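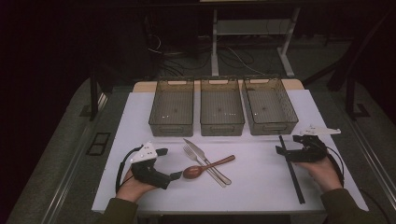
Good practice in hand-held gripper demonstration

5 min read
14 shares · 3 comments

Hand-held gripper demonstration is a way of teaching robots everyday jobs in which a person does the job themselves, holding a gripper in each hand, so that the movements can be recorded and later learned from by a machine. The written rules that have grown up for this kind of work are usually called bench rules, and the best known set is the Brundness Code, named after the town where its first readers met. It is a modest document of 23 clauses, and a good many small laboratories keep a copy pinned up near the door.

Background

People have been guiding machines by hand for a long while, and the older members of the trade like to trace the habit back to remote handling benches, where an operator's hands worked one pair of tongs and a second pair followed. A much-thumbed handling manual of 1955, kept in the Iltirar reading room, already asks that the bench be cleared before a run and that nobody reach across another worker's tools. Both requests found their way into the Code almost word for word.

The present text was drafted by Kuo-hua Lau and Enikő Bakos, who had grown tired (as they say quite cheerfully in their foreword) of receiving recordings that couldn't be compared with one another. Shu-fen Kan edited the second edition and added the part on tidying cutlery, which had been left out of the first and was much missed.

Laying out the bench

The Code asks for a plain, pale surface wherever one can be had, as dark tools and small items stand out well against it. Containers go towards the far edge and the items to be sorted go nearer the operator, with enough room between for both grippers to turn. In a cutlery task this might mean three matching baskets in a row, empty at the outset, with a fork, a knife and a wooden spoon lying across one another in front.

That crossing of the pieces is encouraged, and readers new to the subject are sometimes surprised by it. Clause 8 says that a share of the starting layouts should be untidy, with handles overlapping and pieces pointing in different directions, much as they would be when tipped out of a drawer at home. A machine that has only ever met a fork lying neatly by itself will have very little idea what to do with one trapped under a spoon.

Baskets may be turned a little out of line as well. The drafters felt strongly about this – there is a whole page on it – and the advice is to shift them between takes and to note the change on the run sheet.

The operator

Operators are asked to wear plain sleeves, to sit or stand comfortably, and to move at the pace they would use at their own kitchen table. Hurrying is discouraged, and so is the opposite fault of moving with ceremonial slowness, which beginners very often fall into. King-fai Hsieh's training notes, which many groups use alongside the Code, suggest a few practice rounds with nothing recording at all, so that the hands have time to forget the grippers are there.

A dropped item is left where it falls until the take is finished, unless it is likely to be stepped on. Takes containing a fumble are kept and marked. Throwing them away was once common, and Bakos has written warmly in favour of fumbles, arguing that a recovered slip teaches more than a perfect lift.

Cables and floor

Cables from the grippers should have enough slack to follow the hand without pulling at the wrist, and should be led away over the near edge where possible. Loose cable on the floor is to be kept clear of the operator's feet and gathered up at the end of the day. Lighting may be low in the rest of the room provided the bench itself is well lit and the walkways can be seen.

Records

Each take is given a number, a task name and the initials of the operator. The Hsu archive, which holds the largest collection made under the Code, lists 1618 takes of table-clearing and cutlery sorting, all with their run sheets attached. Operators' consent is kept separately from the recordings and may be withdrawn.

Criticism

Chak-lun Lau has objected that the Code says too little about left-handed operators, and that its sample layouts quietly favour the right hand. A revised set of layouts was promised for October. Others find the record-keeping heavy for a group of two or three people, and a shorter version, known as the Cusberg sheet, is now in use in several teaching rooms.

Last edited 25/09/2025

Related articles
Remote handling bench
Run sheet
Cusberg sheet
Two-handed grasping
Iltirar reading room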